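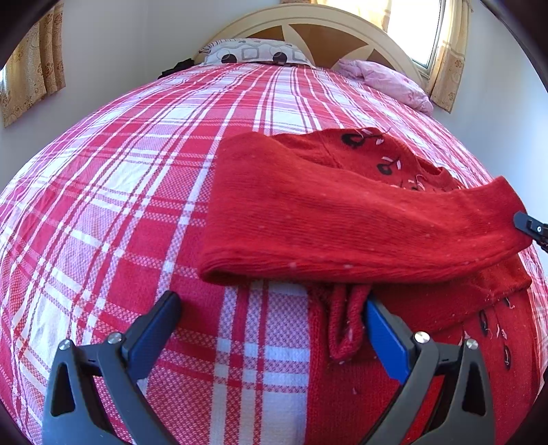
hkettani: Two of you have asked whether hours went down after the new line came in at Nelside, and the answer is yes for some people and no for others. I was on the folding side for years and I can only speak for that side. Nobody on permanent hours was let go. The agency people were not asked back, and I don't think it's right to leave them out when the firm says there were no job losses.

What changed for me is that I no longer fold towels or sheets. The machine takes those. I get whatever it kicks out, plus all the knitwear.

-----

wojcik_m
Posted 13 December 2021

Thanks Hanane, that's the sort of answer I was after. For anyone joining, we're a laundry and garment care place, smaller than Nelside, and the owner has had the Clumix rep in. We do holiday lets (bedspreads, sheets, towels) and a wash-and-fold service for households. The rep says the flat work can be automated now and the clothes "later". I'd like to know what later means before I sign up to explain it to the team.

-----

raquelp

We have a Clumix folder at our place. It's good at sheets. It is not good at anything with sleeves. A jumper like the red one at the top of the thread would go round to a person every time, because the cuffs hang down and the thing has no idea which bit is the body. Thick knit is worse than thin.

Ours went in last April. Before that there were four of us on the table and we rotated. Now one feeds, one takes off, and the other two do clothes all day. The rotation went and nobody had planned for it to go, it just stopped making sense on the rota. I asked for it back and we got it back in part: you swap after lunch.

-----

wojcik_m

How long before it ran properly?

-----

raquelp

7 weeks. The rep will say less. In those weeks we were slower than by hand, and we were doing the hand work as well.

-----

elba_p

I'd disagree with Raquel about sleeves being a dead end. We have been doing the other kind at Falcão, where you hold the gripper yourself and do the job with it while the camera records, and then the arm is trained from that. It's all clothes. Jumpers, cardigans, children's things. Some of it is done on beds as well as on tables, as people at home fold on the bed. The arm can now do a plain sweatshirt from flat. It's slow, but a year ago it couldn't do it at all.

From the worker's side, I find it easier on the shoulders than a full day at the table and harder on the hand. You are squeezing all the time. With fuzzy knits you have to take a proper bite of the fabric or you come away with fluff. I have learnt to go for the hem or the thick edge and let the cuff hang until last.

-----

raquelp

"From flat" is the bit I'd underline there. Who puts it flat? At our place it comes out of the dryer in a ball with one arm inside out.

-----

elba_p

A person puts it flat. I didn't say otherwise.

-----

raquelp

Fair enough. Then for Mortimer's purposes it saves him the easy half of the job.

-----

fbraganca

I'd like to ask Elba about pay, if she doesn't mind. At Uver they brought in the recording work and put it on the same rate as folding. The argument was that it is folding. But the folding we do with the grippers is being used to build something the firm will have for years, and we get the hourly rate and that's it. Two people refused and were put back on the table, no fuss made, but they also don't get the shorter shifts.

-----

elba_p

We get a supplement. It isn't large. We asked for it before we started, and I think that was the only time they'd have said yes. There is also a written limit on how long you can use the gripper before a break, and I'd tell anybody to get that in writing too, as it was forgotten twice in the first month.

On targets: we had 126 garments a shift to begin with and it was too many. People rushed and the recordings were no use, so the figure was dropped. Now it goes by time.

-----

hkettani

I'm less bothered by the supplement than Fernanda is. What bothers me is that my job is now only the awkward items. When I had towels in between, my hands could do towels without me thinking, and that was the rest. Embroidered things, loose threads, cuffs that won't lie down, all day long, is tiring in a way that doesn't show on any sheet. Our supervisor looked at the piece count and thought we'd slowed down. We hadn't. The easy pieces had gone out of the count.

-----

wojcik_m

That one I will take to the owner tomorrow. She'd look at the count too, I'm fairly sure of it.

So what I have so far: ask the rep for the running-in time and double it, keep the rotation on the rota from the first day, new piece counts for hand work, breaks in writing. I'll leave the recording work alone for now, we haven't the space or the people.

-----

fbraganca

Add the agency staff to your list. Hanane said it at the start and then everyone moved on, me included.

-----

wojcik_m

We don't use agency, but we do take on extra hands in the summer for the lets, and it's nearly all sheets. I hadn't thought about them. They'd be the ones it replaces.

-----

raquelp

Yes, they would. Ours were told in the spring that there was nothing for them. Tell them earlier than that if you can. And when the rep comes back, give him a bag of jumpers straight out of the dryer and ask him to run them while you watch — don't let him bring his own.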